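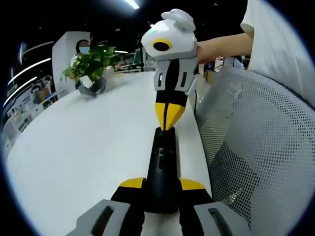
Two hand-held grippers, one held upright opposite the other.

Planden Orchard Project
Progress report to the Diekmann Fund
Period covered: spring through the end of August

Dear friends at the Fund,

Thank you for your patience while we got this together. The report is later than we would have liked, as the early apples all decided to ripen in the same week and everything else had to wait its turn. It has been a good season on the whole, with a couple of disappointments that we want to set out plainly along with the happier news.

Where the trees stand

When we last wrote, the old orchard at Planden had just been mapped and tagged, and we had a count of 292 standing trees, a good many of them in poor shape after years without pruning. The winter and early spring work went mostly to the upper rows, which get the best light and where the old apples still bear well. We took out dead wood first, then crossing branches, and left the heavier shaping for next winter so as not to shock the trees. They responded with a great deal of leafy growth – more than we wanted in places – and the summer thinning took longer than planned.

The lower rows are another story. The ground stays wet well into May down there, and the drainage ditch along the Stirkard road was blocked with silt at the culvert end. We had hoped to clear it by hand, but it needed a small excavator, and the county had to sign off before one could come in. That permission arrived in June and the ditch is now open along its full length. We lost two trees in the wet corner, both of them already hollow, and their trunks have been left lying for the beetles and woodpeckers.

The Javolier pear

You asked us particularly about the Javolier, and we are glad to say it is hanging on. For anyone reading who missed the first report, this is the hard, russet cooking pear that people around Stirkard used to put up in jars every fall, and as far as we have been able to find out it is no longer sold by any nursery in the state. Only the two old trees by the stone wall are certain to be true Javolier. We cut scion wood from both in February and grafted it onto seedling rootstock, with a smaller batch on quince to see how it does in heavier soil.

The seedling grafts have mostly taken and are growing on in the nursery bed under shade cloth. The quince batch was poor. We think the wood was cut a little too late, and there may also be a question of whether this pear gets along with quince at all, so next time we will try an interstem. The young trees should be ready to set out in the fall of next year, and we already have a list of households who would like one.

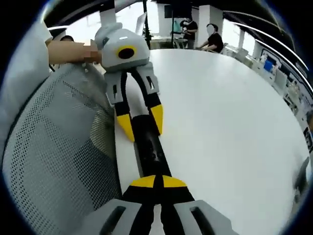

Two hand-held grippers meeting over a large white round table.

Workshops and open evenings

The pruning workshop in March filled up quickly and we ran it again a few weeks later for those on the waiting list. Grafting was harder to teach to a big group, and we would keep it smaller another time. The Thursday evening work sessions have settled into a pleasant habit, with a core of regulars and a few new faces most weeks, and the mowing has stayed on top of things because of them.

Money

Spending is close to plan. The excavator was not in the budget, and we covered it by putting off the new gate and repairing the old one. Tree guards came in under the estimate, but deer fencing for the nursery bed cost more than expected. The full statement of accounts is attached separately.

What comes next

We will be picking and pressing through the middle of fall, and then it is back to pruning, starting with the rows nearest the wall. We would like to move two small amounts between budget lines, from signage to rootstock and from printing to fencing, and would be grateful for your agreement before the nursery order goes in. If any of you are passing through Stirkard at pressing time, please do come by and take some cider home.

With warm thanks,
Planden Orchard Project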